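Castinent

A small collection of household recipes in plain text, with a command line tool for scaling and printing them. Version 3, data frozen 2021-02-07.

Maintainer: Marlies Eder

What is in the collection

There are 303 recipes, each in its own text file. Most are everyday food: soups, stews, breads, cakes, pickles and jam. There is very little meat beyond chicken and pork, and almost no fish. The recipes come from three handwritten notebooks and a box of index cards. The notebooks were typed up by hand over two winters. The cards were scanned first and then corrected by hand, so typing errors are more common there.

Of the 303 files, 144 come from the index cards. The rest come from the notebooks. The source field in each file tells you which.

Everything has been put into English. Where the original name of a dish has no good English name, it stays as written, and the title field has a short gloss after it in parentheses.

Folder layout

recipes/ holds the recipe files, one per dish
units/ holds the table of measures and the weights per cup
notes/ holds longer remarks that did not fit in a recipe file
tools/ holds the scaling and printing scripts
old/ holds the version 2 files, kept for comparison

File names are lower case with hyphens, for example plum-cake-with-crumbs.txt. When two recipes would have the same name, the second gets the source in its name, as in potato-soup-card.txt. Please do not rename files. The cross references use the file names and there is no script to fix them.

Fields

title: the name of the dish.
source: notebook-a, notebook-b, notebook-c or card.
yield: a number and a word, such as 4 servings or 2 loaves. If the original gave no yield, the field says unknown.
oven: temperature in Fahrenheit, or none. Many of the originals only said "hot oven" or "slow oven". Those have been turned into numbers using the table in units/oven.txt, and the original words are kept in the remarks field.
ingredients: one per line, in the order used. Amount, unit, name, and then anything else after a comma.
steps: free text, one step per line.
remarks: free text. Often empty.
tested: yes, no or partly.

The tested field needs a word of explanation. "Yes" means the recipe was cooked from the file as it stands, with no changes made along the way. "Partly" means it was cooked but something had to be adjusted, and the adjustment is in the remarks. "No" means it was only typed. There are 40 recipes still marked "no". Most of them are preserves, which have to wait for the right fruit.

Measures

The originals mix grams, cups, spoons and amounts such as "butter the size of an egg". Files in version 3 use grams for dry goods and milliliters for liquids. Spoons are left as spoons when the amount is under four tablespoons.

The conversion for flour is the one people ask about most. Notebook A used a particular tin cup that holds less than a standard cup. It was filled and weighed five times with the same flour, and the average is in units/cups.txt. Notebooks B and C appear to use a standard cup. If a cake from notebook A comes out dry, check that you have not applied the standard cup on top of the conversion already made.

Eggs are counted, not weighed. They are taken to be medium. Yeast is given as dry yeast throughout, and the fresh yeast amount is in the remarks.

Installing the tool

The tool is called cilla and lives in tools/. It needs Python 3.6 or later and nothing else. Copy the folder anywhere you like and run it from there.

python cilla.py show plum-cake-with-crumbs
python cilla.py scale plum-cake-with-crumbs 1.5
python cilla.py print plum-cake-with-crumbs --cards

The show command prints the recipe to the screen. The scale command multiplies the amounts and rounds them to something you can measure. It does not change the oven temperature or the baking time, and you have to think about those yourself if you double a cake. The print command makes a page for a normal printer. With --cards it lays out two index cards to a page.

Scaling stops at a factor of 6. Above that the rounding of salt and yeast gets too coarse to trust.
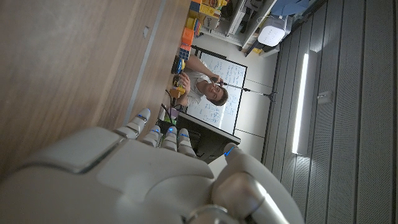 Robotic hand with blue-lit fingertips.

Searching

cilla find takes one or more words and lists the files that contain all of them.

python cilla.py find rye caraway
python cilla.py find --source card plum

Search covers the title, the ingredients and the remarks. It does not look in the steps, where words like "butter" turn up in nearly every file as an instruction for greasing the pan. Plurals are handled for common ingredients only. If "cherries" gives you nothing, try "cherry".

Changes since version 2

All amounts are now metric. Version 2 kept the original measures and added the metric ones in brackets, and the two did not always agree. Where they disagreed, the original page was checked again.

The oven field is new.

The Koster bread recipes have been split. In version 2 they were one long file with seven breads in it, which made scaling impossible. They are now seven files, all starting with koster-, and the shared notes on the sourdough starter are in notes/koster-starter.txt.

Nine duplicates were removed. These were the same recipe copied from a notebook onto a card with no change. If the card had even a small difference, both were kept.

The printing script no longer cuts off the last line of a long recipe. Thanks to everyone who wrote in about that one.

Known problems

The dumpling recipes give unreliable yields. The notebooks count dumplings and never say how big they are.

Baking times for cakes in notebook B seem short. A test of six of them in January needed extra time in every case, and the remarks in those six files now say how much. The others in the group have not been changed.

Some jam recipes use far more sugar than is usual now, up to 900 g for a kilogram of fruit. The amounts are as written. Reducing the sugar affects how long the jam keeps, and these files have not been checked against current canning advice. Please look up a current, tested procedure before you put anything up for storage. The same goes for the pickled beans, which should be treated as a record of how it was once done and left at that.

Three recipes call for ammonium carbonate, sold as baker's ammonia. It cannot simply be swapped for baking powder in the thicker cookies. See notes/leavening.txt.

One card has a water stain over the last two lines. The steps end with [unreadable] and will stay that way unless another copy is found.

On Paltavex format

Earlier versions also came as a Paltavex export for people who kept their recipes in that program. The export has been dropped. It could not hold the source field or the remarks, and every release meant fixing the line breaks by hand. If you still need it, the last export is in old/ and matches version 2. It will not be updated.

Corrections

Corrections are welcome. Send the file name, the line as it is now and the line as you think it should be. If you cooked the recipe, say so, and say what you used for flour and what size pan. Pan size is missing from most of the cake files and will be added where two people report the same size.

Please do not send new recipes. The collection is meant to cover these notebooks and cards only.

Changes of taste (less salt, more garlic) are not made in the ingredients. They can go in the remarks if they are short.

Using the data

You may copy, print and change the files for your own use or for a class. If you publish a large part of the collection, name it and give the version number. The script is free to use and change, with no promise that it works.

The collection is small and comes from one household's kitchen. It should not be used to say anything general about what people in any region ate. Sunday dishes and baking take up far more room here than plain weekday meals, which were cooked from memory and seldom written down. There are eleven Christmas cookies and one recipe for boiled potatoes, and that one is for salad.

Allergens are not marked. Read the ingredients. Nuts are sometimes mentioned only in the steps of the older cards, as something to scatter over at the end, and the search will not find them there.

To do

Add pan sizes.
Finish testing the preserves.
Check the "slow oven" conversions for the meringues.
Decide whether the household hints at the back of notebook C (stains, candle wax, cleaning copper) belong in notes/ or should stay out.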